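Modise opens 20 small office rooms in former Clerurier building

URKASCOMBE, October. Modise, the office rental company, has opened 20 furnished small office rooms on the second floor of the former Clerurier building in Urkascombe. The rooms are rented by the month and are meant for one or two people. The first tenants move in on Tuesday.

The second floor was used for storage until last year. Modise took over the lease in the spring and put in new walls, new ceiling lights and new flooring. Work on the shared areas, including the kitchen and the two restrooms, was finished last month.

Each room comes with a table, two chairs and a desk lamp. Tenants may bring their own furniture and ask Modise to store the pieces they do not need. Storage is free for the first 4 months of a rental. After that, it is charged by the piece.

"Most of the people who called us were working at a kitchen table," said Leidy Ospina, who manages the Urkascombe site for Modise. "They asked for a door that closes and a chair they could sit in all day. A lot of them also meet one client at a time, so we put a second chair in every room. We did not see a need for a big conference table."

Ospina said the choice of chairs took longer than any other part of the furnishing. Modise tried several models at its other site before ordering for Urkascombe. Staff used each model for a full week and wrote down what they thought of the back support, the armrests and the noise of the casters. The chairs were then ordered in a single lot and put together on site.

Rooms are set up by Skidelero, a local company that also handles cleaning and room changes. Between tenants, Skidelero wipes down the table and chairs, checks the lamp, vacuums the floor and looks over the walls for marks. A room is normally ready for its next tenant the following business day.

Tenants get a welcome folder with the house rules, the trash and recycling schedule, the wireless network details and a form for reporting repairs. The folder stays with the room. Tenants are asked to leave it there when they move out.

Small plants are allowed in all rooms. Tenants water their own, and Skidelero can do it during vacations if asked a week ahead. Candles, space heaters and hot plates are not allowed in the rooms. There is a microwave and a refrigerator in the shared kitchen, and food left in the refrigerator is cleared out at the end of each week.

The building is open to tenants at all hours. The front desk is staffed on business days from 8 in the morning until 4 in the afternoon. Packages that arrive during those hours are held at the desk, and larger deliveries can be arranged by calling ahead. Bicycle parking is behind the building. Street parking is free after 4 in the afternoon.
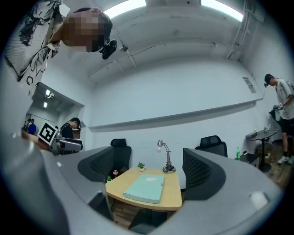 Reading time: 4 minutes

The rooms have been kept plain. The walls and ceilings are white, the floors have a wood look, and the tables have a light wooden top with a rounded front edge. The chairs are black, with a mesh back and a headrest. Ospina said the company wanted tenants to be able to add their own things without having to work around a strong color.

"The lamp was a late addition," Ospina said. "The ceiling panels give plenty of light, but some people like to turn them off in the afternoon and just use the lamp. We picked one with a thin neck and a small shade so it doesn't take over the table."

Modise expects to have 8 of the rooms rented by the end of the month. Rooms may be viewed on business days during front desk hours. No appointment is needed for a viewing, but visitors who want to sign a rental agreement the same day should bring photo identification.

Rentals run month to month with 30 days' notice. Heat, electricity, wireless internet and weekly cleaning are included. Mail service is extra.

About Modise
Modise rents furnished office rooms to small businesses and self-employed people. The Urkascombe site is its second location.

Contact
Leidy Ospina, Site Manager
Modise, Clerurier Building, second floor, Urkascombe
Phone extension: 2220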